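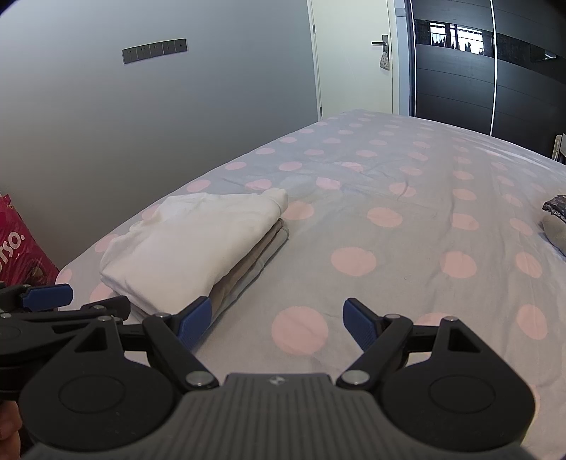

Deledthorpe Evening Writers, Short Fiction Group

OPEN HOUSE

I only went to the Jemico open house because my sister had two passes and a cold. She texted me at lunch (all caps, she's always all caps when she's sick) and said it would be good for me to get out of the house and see the future. So I got out of my house and went and stood in somebody else's bedroom.

I'd pictured a factory! I'd worn the wrong shoes for a factory on purpose, so I'd have an excuse to leave early. But the address was an apartment on Custance Street, over the Gavrilă bakery, and the stairs smelled so strongly of butter that I was in a good mood before I even got to the door. A young woman with a clipboard gave me a sticker to put on my sweater and said I was in the 2:20 group, laundry, straight down the hall, and did I have any wrist problems?

I said not yet.

The bed had a polka-dot sheet on it, pink dots, the kind of sheet I would have killed for at nine years old. There were clothes on it to fold. And there was a man kneeling beside it with a gripper in each hand, black things with blue pads on the fingers, and he was folding a shirt so slowly and so tenderly that the whole group of us went quiet, like we'd walked in on someone praying.

He explained it while he worked. You do the folding with the grippers, the cameras on them watch, and later on a robot learns from what you did. It needs a lot of shirts. He'd done 65 folds the day before and 55 that morning, and his thumbs were killing him.

"Who wants to try?" he said.

Well, I raised my hand. I don't know why. I have not raised my hand for anything since the divorce.

My mother taught me to fold on a bed very much like that one. She folded as if the clothes had insulted her, snap, snap, done, and she'd pull mine apart and do them over without a word. I was 22 and engaged before I realized other families just put things in drawers. So when that man handed me the grippers I was ready to show Jemico a thing or two, and then I squeezed, and the left one closed on nothing at all, and the right one got hold of the sheet.

"Everybody does that," he said.

I tried again. You have to think about where your fingers would be if they were six inches farther away and had never met you. 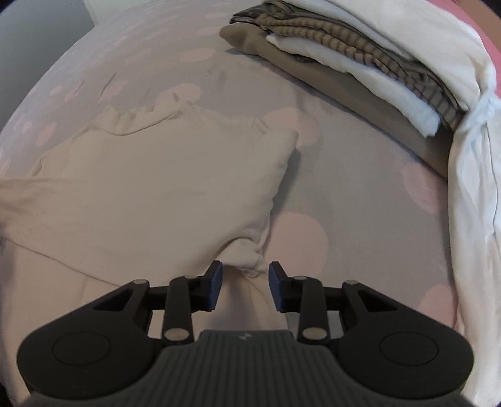 "Don't look at your hands," he said. "Look at the cloth."

So I looked at the cloth. I picked it up and it slid out, and I picked it up again and it came with me this time, a big sorry bunch of it, and I laid it over and went back for the other side. It took forever. The woman behind me started eating a roll from downstairs, and I could hear every flake of it. When I was finished the thing had three corners and a kind of tail.

I waited for him to pull it apart and do it over. I had my shoulders up around my ears, at my age!

He said, "Great, that's one," and wrote it down.

"You're keeping that?"

"We keep all of them."

"It's terrible," I said. "It's got a tail."

"It'll need to see those too," he said, and shook it out across the bed for the next person.

I gave back the grippers and went and stood in the hall for a bit, reading my own sticker. Then I went downstairs and bought a loaf I didn't need, and called my sister from the sidewalk. She wanted to know if I'd seen the future. I told her it was going to fold like me, and she laughed until she started coughing and had to hang up.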